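Folding Room Walk-Through: Checklist and Comments
Ostbridge site, Room 7
Completed by: Abelardo Pacheco
Month: October
Form 309, shared folding and sorting rooms

Mark each line OK, FIX or N/A. Comments go under the section they belong to. Open items from the last sheet are carried over first.

Carried over
Door closer slams: FIX. Work order is in with Skerville, no date yet.
Missing outlet cover by the window: OK, replaced.

1. Floor and walkways
Walkway to the exit clear, 46 inches minimum: OK
Floor dry, no lint buildup: OK
Mats flat at the corners: FIX
Comment: One mat near the door curls on the short side. Turned it over for now. If it curls again it needs to be thrown out and reordered from Adholm.

2. Folding tables
Tables steady when leaned on: OK
Edges free of splinters and snags: OK
Board flat and not hanging past the table where people walk: OK
Garment laid out flat, one at a time: OK
Basket within reach and not on top of the clothes: OK
Comment: Ran a hand around the wood edges and found nothing rough. The light blue board sits flat on the wooden top. Baby and toddler clothes get folded on the board, since small snaps catch on bare wood. The chick shirt was out when I got to this line, with the basket on the left end of the board. Smooth both sleeves before the first fold.

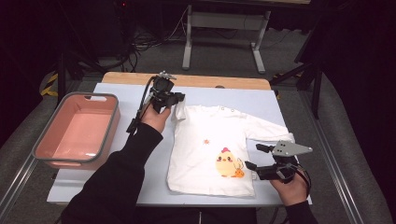
3. Children's clothing
Snaps and buttons checked by tugging lightly: OK
Loose snaps set aside for repair, not folded: OK
Prints checked for peeling: OK
Sizes kept apart: FIX
Comment: Two stacks on the shelf had sizes mixed together. Re-sorted them while I was there. The shelf labels have faded and are hard to read from the folding side. New labels needed, larger print. Anything with a missing snap goes in the repair bag even if the rest of the shirt is fine.

4. Baskets and bins
No cracks in the rim or handle openings: OK
No sharp edges inside: OK
Baskets not stacked more than 2 high: OK
Wiped out at the end of the shift: FIX
Comment: Found lint and a hair tie in the bottom of one Lozano basket on the shelf. The rest were clean. Wipe the inside as well as the rim, and let them air out before stacking.

5. Lighting
Ceiling lights working: FIX
Enough light to see stains on white fabric: FIX
Comment: One tube is out at the far end. Light stains are easy to miss there, so check whites near the window until the tube is changed. Ask for the brighter type if they have it.

6. Clearing the tabletop
Folded items moved to the shelf: OK
Surface wiped, no sticky spots: OK
Baskets pushed back from the near edge: OK
Comment: No clothing left on the white tabletop. The pink bin is the only container on it and can stay there between batches. Use a damp cloth with plain water. The spray cleaner leaves a film that comes off on dark clothes.

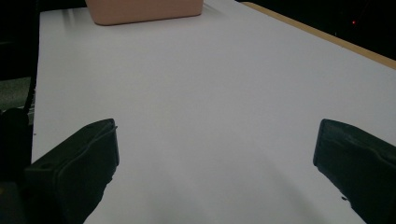 Reply from the evening shift: We ran out of plain cloths last week and used paper towels, which leave bits all over the dark items. Can cloths go on the same order as the shelf labels? We would also like a hook by the sink so the wet one has somewhere to hang.

Added both to the order. Hook goes on the left side of the sink, away from the outlet.

Open items for next sheet: door closer, mat, shelf labels, basket wipe-down, light tube, cloths and hook.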